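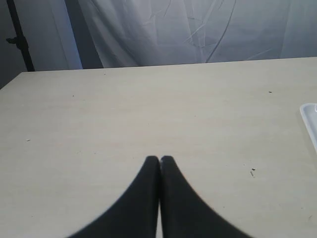

Our project compared two gripper designs for a small tabletop arm, to decide which one the next group should build on. The first, which we called Uto, has curved fingers that narrow to rounded tips. The second, Votton, has straight fingers with flat square pads. With the fingers closed, the two black tips come together at a thin seam, and we used the wrist camera view of that seam against the pale tabletop as our check before each set of trials. Both designs were tested on the same arm, with the same controller settings and the same wrist camera.

Background

The arm came to us in August with the Votton fingers already fitted. Last year's report said they were good with boxes and poor with anything thin or round, but it gave no numbers. We wanted numbers. We also wanted to know how much of the trouble came from the fingers and how much from the camera, which on the old mount saw very little of what was between the pads.

Setup

The arm is bolted to a beige table with a white cloth hung behind it. The cloth is there to keep people walking past out of the images. It is wrinkled and we never got around to ironing it, but the folds made no difference to the object finder once we limited it to the table area. Objects started on the table and had to be placed in a white plastic tray.

The controller was a Pivham board running the software from last year, with two changes. We slowed down the last part of the approach, and we added a check that stops the fingers closing if the motor current goes over a limit. The camera software is called Lobo. It was written by an earlier group and we left it alone, apart from fixing the way it saved files.

Test objects

We used a foam cube, a marker pen, a short length of plastic tube, a metal washer and a folded cotton cloth. The washer was meant to be hard. The cloth was added late, after we noticed that all the other objects were rigid.

Method

Each design got 90 trials, split evenly between the objects. A trial counted as a success if the object was lifted, carried and released in the tray without a second attempt. Objects were put down by hand inside a taped square, at whatever angle they happened to land. The tape was taken up between sessions and put back using pencil marks.

Results

Uto failed 20 times out of 90. Votton failed 27 times. The gap is smaller than we expected, and most of it comes from the washer and the marker pen. The rounded tips could get under the edge of the washer if the arm came down at a slight tilt. The flat pads mostly pushed it along the table.

Votton was better with the foam cube and did not drop it once. Uto dropped it a few times during the move to the tray – the curved fingers only touch the cube over a small area, and it turned in the grip. The tube showed almost no difference. The cloth was easy for both as long as the fingers came down on a fold.

Problems along the way

The Uto fingers were printed twice. The first pair did not meet properly at the tips, with one sitting slightly ahead of the other, and it took us a while to find that a mounting hole was off. We threw out all the trials from that pair.

The camera also gave trouble. At the old angle the pads hid small objects during the last part of the approach, so the controller was working from an old position. We moved the mount and repeated the Votton trials. The numbers above are all from the new mount.

Small specks on the tabletop were sometimes picked up as objects at first. Raising the minimum size in the settings fixed this, and the washer was still found every time.

What we would change

The fingers have no soft covering, and we think a thin rubber layer on the Uto tips would help with the cube. We did not have time to test that. The current limit was set by trial and error and should be measured properly. Some of the failures with the pen were really failures of the angle estimate, so a future group should record those separately – our log sheet only had one column for failures.

The print files for both finger designs, the log sheets and the controller settings are in the shared project folder. Use the second version of the Uto files. The first version has the wrong hole position.

Report submitted Nov 12, 2025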